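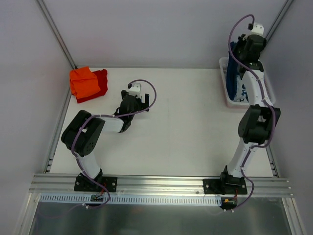 The white table, with two cloths and the basket in the corner.

The Blue One
by Salma Salem

My aunt Ruvura folded cloths in the evening, after the dishes and before the radio news. She did not like to be spoken to while she did it. When I came to live with her in Drikville I was 19 and I spoke all the time, so the first weeks were difficult for both of us.

The cloths came from the Laltine, the guesthouse at the end of our street. A boy brought them in the afternoon and took them away before breakfast. My aunt was paid for each one, very little, and she wrote the sums in a school notebook with a pencil. On the last page she had written 2,000 and drawn a circle around it. I asked her what it was for. She said it was for later.

"Take the basket," she told me in October, on a night when her hands were bad. "I will sit and you will fold."

I took the basket. It was white plastic with slots in the sides, and I pushed it into the far corner of the table, where she always kept it. I spread the first cloth and folded it in half, then in half again. I thought this was everything.

"No," said my aunt.

I opened it and did it once more.

"No. You are looking at the middle. The middle does nothing. Find the corner and hold it, and wait until the rest is lying down."

I did not understand how a cloth could be waited for, but I held the corner. She closed her eyes. I counted in my head until nine and then I folded, and when she opened her eyes she looked at the cloth for a long time and put it into the basket herself.

After this we folded together every evening. She took the ones with straight edges and gave me the soft ones, which were harder. I learned to feel with my fingers if I had one layer or two. I learned that a knitted cloth pulls to one side when you are in a hurry, and that if you pull it back it only goes to the other side. I stopped talking while I worked, and I noticed that I was listening to the street, to the bus that came up the hill with its tired engine, to our neighbor Bạch calling her cat.

The blue one came in the winter. It was between the others in the pile, and I knew at once that it was not from the guesthouse. 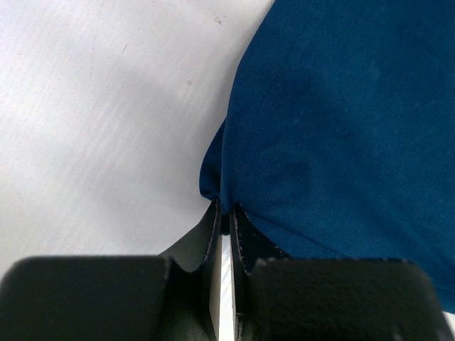
"Whose is this?" I asked.

My aunt did not answer. She put out her hand and touched the edge, where the stitching was, and went along it slowly with her thumb, as you would read a line in a letter. The knit was very fine, with thin ribs close together. I had never seen her touch a cloth without folding it.

"It was in my suitcase," she said at last. "When I came here. My mother put it around the bread."

"And how did it get to the guesthouse?"

"It was never at the guesthouse. I put it in the pile this morning. I wanted to see what you would do with it."

I looked at the cloth and was a little afraid of it. It was lying with one part turned under, and a small piece of it looked out at the side like a tongue. I thought that if I folded it badly she would say no, and that this would be a different no from the others. So I found the corner. I held it between two fingers and I waited. I did not count this time. The radio news began in the next room, because we were late, and neither of us got up to turn it off. A man was reading the prices of grain.

Then I folded it. It was not very straight. The turned part had stayed inside and made a thick place near the edge, and I saw it, and she saw it too.

"My mother folded it also like this," said my aunt. "With the lump."

She did not put it into the basket. She laid it on her knees and kept both her hands on it, and I went on alone with the cloths of the guesthouse until the pile was finished. When I wanted to put out the lamp she told me to leave it.

In the spring the Laltine bought a machine for its laundry and the boy did not come anymore. My aunt opened the notebook to the last page and showed me the circle. She had reached the sum long before, already in the autumn, and had continued to fold without telling me. It was enough for the train and for a room near the school where I wanted to study – I had talked about this school in my first weeks, when I believed that she did not listen.

I packed in one evening. She sat on the bed and told me that my shirts were a shame and did them again. I took with me the notebook, which she said was of no use to her now, and a loaf for the journey.

I was already past the second station when I became hungry and opened my bag. The bread was wrapped in the blue cloth. I held it by the corner for a while before I opened it, and the woman on the seat across from me moved her coat so that I would have more room.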